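Technicien ou technicienne d'essais – préhenseurs, caméras et commande bimanuelle

Goltetti, bureau d'études en manipulation robotisée, recrute pour son laboratoire de Komley. Le poste est rattaché à la cellule Essais comparatifs, placée sous la responsabilité de Bethel Negussie. Prise de fonction en septembre. Contrat à durée déterminée de 17 mois, temps plein, présence sur site obligatoire.

Contexte

La cellule compare des jeux de doigts, des positions de caméra et des contrôleurs sur des tâches de contact léger. La tâche de référence est l'écriture au feutre sur tableau blanc avec deux bras à pinces parallèles. Elle sollicite à la fois la tenue d'un objet cylindrique, la régulation de l'effort normal et la répétabilité de trajectoire. Le mot imposé pour la campagne en cours est « kindness », suivi d'une seconde ligne plus longue.

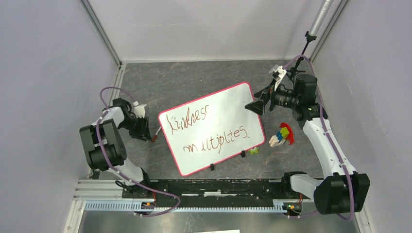
Le protocole interne, désigné Aoki, fixe l'ordre des essais, les critères d'arrêt et le format des relevés. La campagne prévoit 4000 essais répartis entre deux contrôleurs : une commande en impédance et une commande en position avec correction visuelle. Les trajectoires sont préparées sous Simgate, puis rejouées sur le banc sans retouche manuelle.

Missions

Monter et régler les doigts de pince, contrôler le parallélisme et l'usure des faces de serrage.
Étalonner les caméras fixes et les caméras de poignet avant chaque série.
Exécuter les essais, relever les incidents (glissement du feutre, perte de contact, déplacement du tableau).
Noter la lisibilité du tracé selon la grille Aoki.
Vérifier le cheminement des câbles et les butées articulaires.

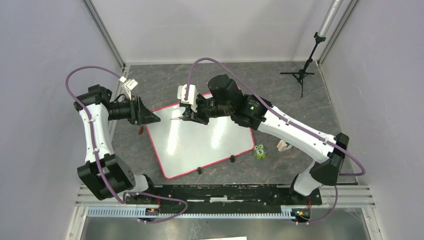

Faut-il avoir déjà programmé un bras robotisé ?
Une première expérience est appréciée mais n'est pas exigée. La formation au banc et à Simgate dure 5 semaines et se déroule en binôme avec un membre de la cellule.

Profil

Diplôme de niveau bac+2 ou bac+3 en mécatronique, automatisme ou mesures physiques. Lecture courante de l'anglais technique. Pratique de Python suffisante pour modifier un script d'acquisition et tracer une courbe d'effort. Rigueur dans la tenue des cahiers d'essais : un relevé incomplet entraîne l'annulation de la série.
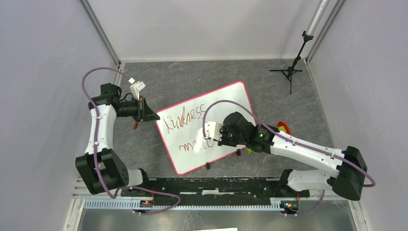 La personne retenue participera également au choix des porte-feutres. Deux géométries sont à l'étude – serrage direct entre les doigts et support intermédiaire – et le rapport comparatif devra comporter une recommandation argumentée. Aucune astreinte. Les séries commencent à 8 h 30.

Candidature

Envoyer un CV et une page décrivant un essai que vous avez conduit vous-même : montage, grandeurs mesurées, sources d'erreur. Les lettres de motivation ne sont pas lues. Indiquer la référence 73 en objet du message, à l'attention de Bethel Negussie. Les entretiens comprennent une heure sur le banc.

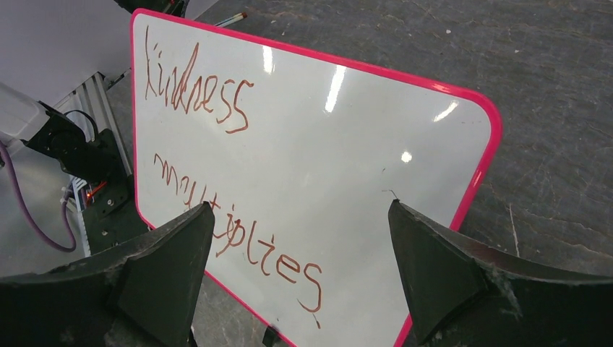
Vue depuis la caméra de poignet, tracé sur deux lignes.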